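Conico News
Home Company Places Archive

New carpet tiles laid in the lounge on the second floor

Friday, July 18, 2025

The lounge on the second floor of the Gallard building is open again for everybody. The old blue carpet, which had been there for 19 years, is gone, and the floor is now covered with grey carpet tiles in a striped pattern. The work took five days and was finished this week, two days earlier than the plan said.

The office manager, Irina Roman, said that the decision was made in June, after the old carpet began to come loose near the kitchen door. Two people had tripped there in one week. "We repaired it with tape, and then we repaired the tape," she said. "At some point it was cheaper to begin again from the bare floor."

The tiles were delivered and laid by Maldonado, a flooring company which also did the stairs of the building last year. The order was for 300 tiles. Most of them are on the floor now, and the rest are kept in the storage room next to the elevator. If one tile is damaged by coffee or by a chair, it can be lifted and changed alone, and the people in the room do not have to leave for it.

Choosing the color took longer than laying the floor. Three samples were put in the entrance hall in June, and employees could write their opinion on a sheet of paper beside them. The green sample had many friends in the sales department. The plain dark grey one was liked for its calm look, but it showed every piece of dust already on the second day. In the end the striped grey was chosen. It has light, middle and dark lines together, and the company hopes that it will hide small dirt between two cleanings.

Gyu-bin Myung, who planned the new arrangement of the room, explained that the tiles were not all supposed to look like one single piece. The direction of the lines changes a little from one square to another. Some colleagues asked on the first morning if this was a mistake. "It is the pattern we ordered," he said. "When the lines are all exactly the same way, you see every small error at the seams. With this pattern the eye is more relaxed." He added that he would still have preferred the green.

Under the carpet the workers found an older floor of brown linoleum, and in one corner the glue was so hard that it had to be removed by hand. This cost almost one full day. The room was closed during the work, and the coffee machine stood in the corridor of the first floor, where the line in the morning was sometimes longer than the corridor itself. The machine is now back in its usual place. The smell of the glue is still there a little in the afternoon, so please keep the windows open when the weather permits it.

The furniture will come back step by step. The sofas were sent to Fumus for cleaning and are expected at the end of the month. The low tables are in the basement and will be carried up after the legs have received new felt pads. The bookshelf will not return, as its back side was broken when it was moved. The books from it are in boxes at the reception, and anyone who wants one may take it home. What is left will be given to the school across the street.
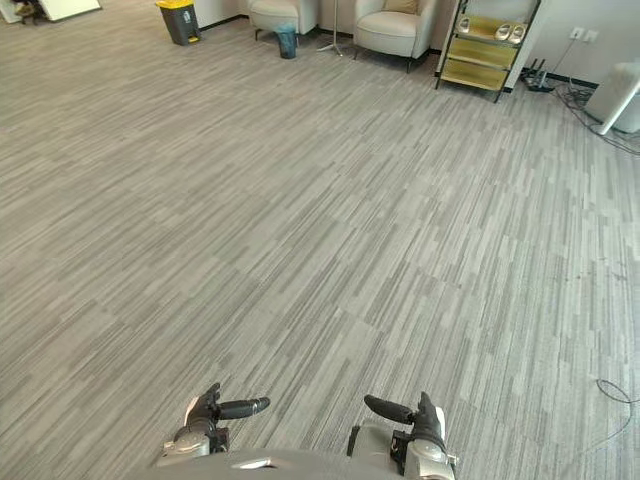
The grey tiles in the lounge, with their lines at slightly different angles.

There are still some small things to do. Maldonado will return for a last check of the seams, especially in the parts where people walk the most. The company asks everybody to report a tile which moves under the foot or has a corner standing up. A message to the office manager with the place in the room is enough, and a photo is helpful.

Cables are the second subject. In the old lounge, extension cords often lay across the floor for months, and one of them was even under the carpet. Irina Roman would like to avoid this in the new room. New sockets along the wall are planned, but the electrician has not given a date yet. Until then, cables should be kept close to the wall when possible and rolled up in the evening.

The budget for the floor was not published, but the cleaning of the sofas and the felt pads together stayed under 1,000 dollars, according to the office manager. The new sockets are paid from a different budget and are not included in this.

Food is allowed in the lounge as before. Red wine and beet soup are not forbidden either – but whoever spills them is kindly asked to say so on the same day, when the stain is still easy to remove. A cleaning spray for textiles is in the cupboard below the sink. Shoes with mud should be cleaned on the mat at the entrance, which has also been replaced.

The Thursday breakfast, which was held in the meeting room during the work, moves back to the lounge next week. Please bring your own cup, the shared ones are still packed.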